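Kitchen Tasks Working Group, Rivinwood
Minutes of the monthly meeting, July
Start 10:15. Quorum was present. The minutes of the June meeting were accepted with one spelling correction.

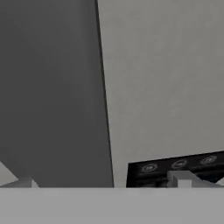
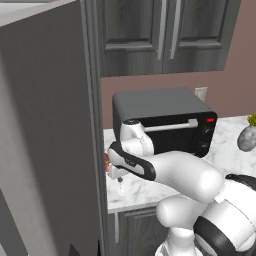
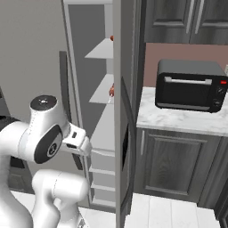
Simulated kitchen, three views. The toaster oven stands on the marble counter in the second and third.

Minutes taken by the secretary of the working group

1. State of the recordings

The group has now 1,186 demonstrations in the simulated kitchen, all made by remote control. The target for the end of summer was already passed, but the distribution between tasks is not good. Too many of them are counter tasks. The refrigerator tasks are behind, and it was agreed that the operators will work only on these until the next meeting.

The Cimska team reported that their operators need more time for the refrigerator than for any other place in the kitchen. The open door stands between the arm and the counter, and a person who controls the arm from the side view cannot see well what is on the shelves. Small objects on the upper shelves are the most difficult. Some operators go in too low and then correct upward, and this correction is also recorded.

2. Camera views during remote control

There was a long discussion about which views the operator should have on the screen. At present each operator can choose. Mosar asked for a fixed layout, with the close view at the gripper always on the left and the two room views on the right. Cimska does not agree. Their opinion is that the close view is useful only in the last part of the reach, and that before this moment it takes the attention of the operator away from the arm.

The close view also has the problem that the finger covers a large part of it. In the first picture the dark finger takes most of the left half. It was proposed to turn this camera a little, but then all earlier recordings would have a different view from the new ones. The proposal was not accepted.

Decision: the layout stays free for one more month. Operators will write down which layout they used.

3. Quality check

Out of the last 400 demonstrations, 7 were rejected. The reasons were long pauses, and in one case the wrong object was picked up. The group considers this a good result. One member asked if pauses must be rejected at all — a learner can cut them out later. The rule remains as it is for now and will come back under a separate point.

4. Teaching by hand

Kassab presented a short report on guiding the real arm by hand. New operators learn it faster than the remote control, but their own hands come often into the camera view, and the movements near the end of the reach are less smooth. Kassab would like to record the same refrigerator tasks with both methods and compare. The group supports this. A room with a door that can be closed during the work is still needed.

5. Storage

The shared disk has 700 gigabytes free. This is enough until autumn if the raw video is moved to the archive every month. Mosar will do the first move and inform the others when it is finished.

6. Other matters

The instruction sheet for new operators is out of date. It still describes the old controller. Cimska will send a new version — comments are welcome by mail before the next meeting.

Open actions
Cimska: operator sheet; list of refrigerator tasks
Mosar: archive; draft of the fixed layout
Kassab: plan for the comparison, including the room

The meeting closed at 11:50. Next meeting in August, same room.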